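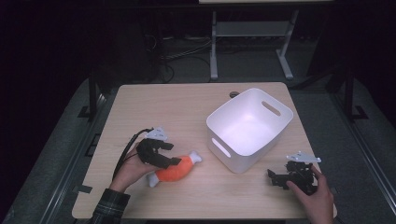

I went to see Nekell in August, mainly because I wanted to know how a small workshop keeps its hand-held grippers in order. Most visits of this kind show you the big machines. I asked to see the bench where the grippers are looked after, and Žofie Zeman, who runs it, gave me the whole morning.

The grippers are used in pairs, one in each hand, to record how a person picks things up. The recordings are then used to teach a robot arm the same movements. A pair goes through 593 picks before it comes back to the bench. Plush toys are the usual test piece, as they squash and show up a weak grip quickly.

Setting up starts with the jaws. Žofie opens them fully, closes them on nothing and looks at the gap against a lamp. If light shows at one end only, the finger is out of line. She loosens the screws, closes the jaws again to let the finger settle, and tightens up a little on each screw in turn. Then the cable is checked along its length and the plate on top is pushed by hand for play.

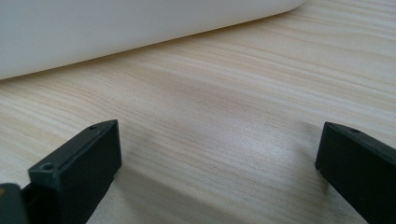

How often do the fingers have to come off?

Only when a pad is changed or a finger has been knocked out of line. Otherwise they are checked where they are and left alone.

Pads are what wear first. Alaric Dunleavy keeps the log, and the last set was changed at 938 picks, later than he likes. He looks for lifting edges and stray fibres, trims what can be trimmed, and replaces both pads together so the grip stays even. The old adhesive has to be scraped off completely — this took him longer than everything else I watched.

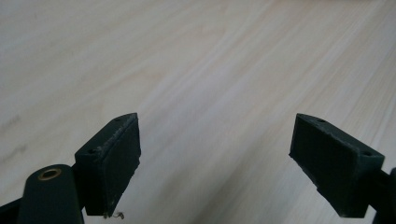
Both fingers open, with a loose thread below the left pad.

After a change, the pair does a short run of 154 picks before going back into use. We stopped at noon for soup. In the afternoon Océane Vachon showed me the spares cupboard, where each drawer holds finger blocks, screws and pads for one pair. They buy the screws in boxes of 2,000.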